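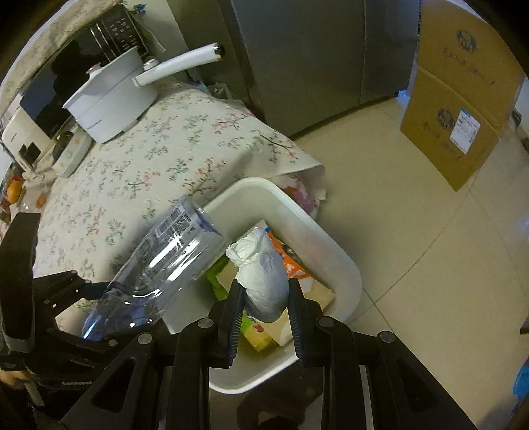 Acta de la reunión de convivencia de la casa Istholm
2022-11-03, en la cocina, a las 20:15 (convocada a las 19:30)

Imprimir | Enviar por correo electrónico

Asisten: Leonie Hinds (modera), Carleen Kingi (toma el acta), las dos inquilinas de la habitación doble, el inquilino del altillo y, durante el punto 3, un vecino del segundo que venía a pedir sal y se quedó.
Excusa su ausencia: la habitación del fondo, que tenía turno en Galier. Manda por escrito su opinión sobre el cubo, que se lee en el punto 2.

1. Lectura y aprobación del acta anterior

El acta de junio se aprueba con una corrección. Donde decía «se acuerda limpiar la nevera» debe decir «se acuerda hablar de limpiar la nevera». Leonie pide que conste que ella votó por la primera redacción.

2. El cubo de la cocina

Se trata en primer lugar por ser el asunto que motivó la convocatoria y porque estaba al lado de la mesa durante toda la reunión.

Leonie expone que el cubo blanco se compró para papel y nada más que papel, y que así lo decía una nota que ya no está. Hoy tiene justo encima un pañuelo arrugado y dentro un envoltorio verde, una bolsa naranja de aperitivos, un cartón aplastado y un bulto de papel con dibujos rosas encajado en el rincón del fondo. Se debate qué parte de todo eso es papel. El pañuelo se admite como papel en sentido amplio, pero el altillo recuerda que los pañuelos usados van con el resto y que lo pone en el folleto del ayuntamiento. El folleto se busca y no aparece. Carleen sugiere mirar en el cubo.

Sobre la bolsa naranja no hay debate. Hay silencio. Una de las de la doble dice que ella no come esas cosas, la otra dice que tampoco, y el altillo observa que en esta casa no las come nadie y sin embargo se acaban.

Se lee la opinión enviada por la habitación del fondo: «Me da igual el sistema mientras haya uno. Si hay tres cubos, usaré tres. Si hay uno, usaré uno. Lo que no voy a hacer es abrir el armario de debajo del fregadero, porque ahí se cae todo». La intervención se considera razonable, lo cual deja a los presentes sin mucho que añadir durante un rato.

Leonie propone comprar dos cubos más. Trae mirado el precio en Nepia: 29 euros los dos, con tapa. El altillo opina que las tapas son peores, que lo que no se ve se olvida. Carleen contesta que lo que hay ahora se ve perfectamente y se ha olvidado igual.

Se acuerda:
a) Comprar los dos cubos. Tapa, sí.
b) El blanco pasa a ser el de restos, que es lo que ya era.
c) Los cartones se aplastan y se bajan. El que está en el cubo ya viene aplastado, de modo que solo le falta la mitad del trámite.
d) Hoy mismo se vacía. Lo baja quien termine antes de hablar. (Véase el punto 7.)

3. La botella

Se pregunta por la botella de plástico transparente, que no está en el cubo. Leonie sostiene que dejar una botella junto a un cubo no equivale a tirarla. El altillo sostiene que equivale a haber tenido la intención. Nadie la reclama. Conserva una etiqueta blanca con código de barras y ninguna otra, con lo que no sabemos de qué era, y tampoco hay voluntarios para olerla.

El vecino del segundo, ya con la sal en la mano, informa de que en su casa guardan las botellas en una bolsa colgada del tirador de la puerta y las bajan los sábados. Se le agradece. Pregunta si hacemos esto todos los meses. Se le responde que no, que la anterior fue en junio, y dice que se nota.

Se acuerda probar la bolsa en el tirador hasta Navidad.

4. El mantel

Carleen quiere hablar del mantel, el de color crema con ramitas y flores azules, rosas y verdes. Era de su tía y lo trajo en calidad de préstamo, palabra que pide subrayar. Señala que una de las esquinas cuelga al lado mismo del cubo y que cada vez que alguien lanza algo sin levantarse de la silla hay riesgo para el mantel. Pide que no se lance.

Una de las de la doble propone quitarlo y poner un hule. Carleen responde que un hule es una rendición. Se vota: tres a favor de que siga el mantel, uno en contra, una abstención. El voto en contra explica que el mantel le parece bonito y que le duele verlo así, que por eso.

Se acuerda correr la mesa dos palmos hacia la ventana o el cubo dos palmos hacia la puerta, lo que pese menos. Se lavará con Cullivar, en frío, y lo lavará Carleen, que no se fía.

5. El microondas y lo que tiene encima

Se recuerda que el microondas no es una repisa. Se recuerda también que lleva un paño de flores por encima desde que alguien consideró que quedaba desangelado. El altillo consulta si el paño es decorativo o si se puede usar para secarse las manos, pues él lleva meses secándose las manos. Consta en acta la expresión de Leonie, aunque no se transcribe.

Queda aclarado que es decorativo. Se debate si un paño decorativo debe estar sobre un aparato que se calienta. Las de la doble leen en voz alta una página del manual, que habla de dejar libre la ventilación y no menciona los paños ni a favor ni en contra. Se opta por la prudencia: el paño se retira cuando el microondas esté en marcha y se vuelve a poner después, si a alguien le hace ilusión. Carleen calcula que esto durará hasta el lunes.

6. El cazo blanco

Lleva demasiado tiempo delante del microondas, con su tapa y su mango largo, y para abrir la puerta hay que apartarlo. El altillo reconoce que es suyo. Dice que lo deja ahí porque es el único sitio donde lo encuentra. Leonie le ofrece un gancho, un estante o un cajón, a elegir. Elige pensárselo.

Aprovechando el punto se pregunta por el platito blanco. Para la bolsita del té, según la doble; para las llaves, según Leonie; para la fruta, según el altillo, a quien se le indica que la fruta va en el frutero. El frutero, al parecer, está en una de las cajas de las que se habla a continuación. Mientras tanto, la fruta naranja del extremo de la mesa seguirá donde está y se ruega que se la coma quien la puso.

7. Las cajas junto a la nevera

Son dos, de cartón, una encima de otra. La de abajo lleva unos logotipos redondos azul oscuro y la etiqueta del envío todavía pegada. La de arriba es la que preocupa a Leonie, que duerme mal pensando en ella y pide que alguien la enderece.

Se abre la discusión sobre su contenido. Según el altillo, vajilla. Según Carleen, el frutero y «los cables». Se propone abrirlas ahora mismo y se rechaza por la hora. El traslado desde el piso antiguo costó 472 euros, y Leonie hace notar que una parte de ese dinero se gastó en mover unas cajas que llevan cerradas desde entonces. Se le pide que no siga por ahí.

Se acuerda abrirlas el domingo. Lo que no reconozca ningún habitante de la casa se dona, y los cartones vacíos se bajan en el día (ver 2c).

8. Cuentas

Fondo común: 300 euros. Se descuentan los 29 de los cubos y quedan 271. El altillo debe 21 euros de la compra de limpieza y se ofrece a pagarlos en especie, bajando la basura. Se rechaza la oferta: la basura hay que bajarla igual y los 21 euros también.

Dicho esto, se le toma la palabra en cuanto a lo de hoy, con lo que se resuelve el punto 2d.

9. Ruegos y preguntas

La doble ruega que no se convoquen reuniones a la hora de cenar en la cocina. Leonie pregunta dónde, si no. La doble retira el ruego.

Carleen pregunta quién quitó la nota del cubo. Sin respuesta.

El altillo pregunta si el vecino ha devuelto el salero. El vecino se llevó la sal con salero incluido. Se encarga a Leonie la gestión, con tacto.

Se levanta la sesión a las 21:40. Próxima reunión: cuando haga falta.

Archivado en: Vida en la casa > Actas > Cocina, cubos y otras pasiones

Imprimir esta página | Enviar a un amigo

Comentarios (4)

habitacion_del_fondo: Leída. Me parece todo bien menos lo de las tapas. La naranja, si es eso, no es mía.

Leonie H.: El salero ha vuelto. Vacío, pero ha vuelto. Los cubos de Nepia llegan la semana que viene, los pedí grises porque blancos no quedaban.

Altillo: He pensado lo del cazo. Gancho. Pero a la izquierda, que soy zurdo.

Carleen: El paño del microondas lleva dos días en el respaldo de una silla. Había dicho el lunes y ha sido el sábado. En las cajas estaba el frutero, y también el folleto del ayuntamiento. El pañuelo iba con el resto.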